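Skendstead Dry Goods Storage Container
Kitchen and Pantry Supplies – Institutional Catalog

The Skendstead container is supplied to schools, care homes and community kitchens for the storage of flour, rice, dried beans and cereals. Orders are accepted from registered accounts only. 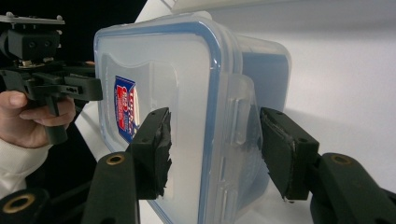
Clear plastic food storage container with a blue-edged lid.

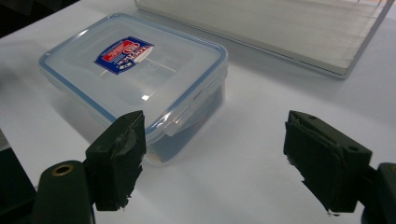
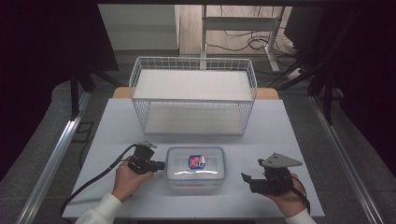 Can flour be stored in its paper bag inside the container?
It may, provided the bag is folded closed and the use-by date remains legible. Kitchens that decant flour should copy the date onto a label and finish the old stock before refilling.

Ordering
Containers are sold in cartons of 17. Replacement seals are sold separately in packs of three. Orders from the Osavside warehouse are delivered on pallets; smaller orders are sent by parcel carrier – a signature is required in both cases.

Care
Wash before first use. Remove the seal and clean the groove with a soft brush. Allow all parts to dry fully before dry goods are added. Do not use on a stove or in an oven.

Storage of dry goods
Keep containers off the floor and away from steam. Whole grains and nuts spoil sooner than white rice and should be bought in smaller amounts.

Returns
Unused cartons may be returned within 27 days of delivery. Account inquiries should be addressed to Remedios Paredes, Institutional Sales, and delivery inquiries to Patricio Cuesta, Osavside warehouse.

Page revised 17 February 2021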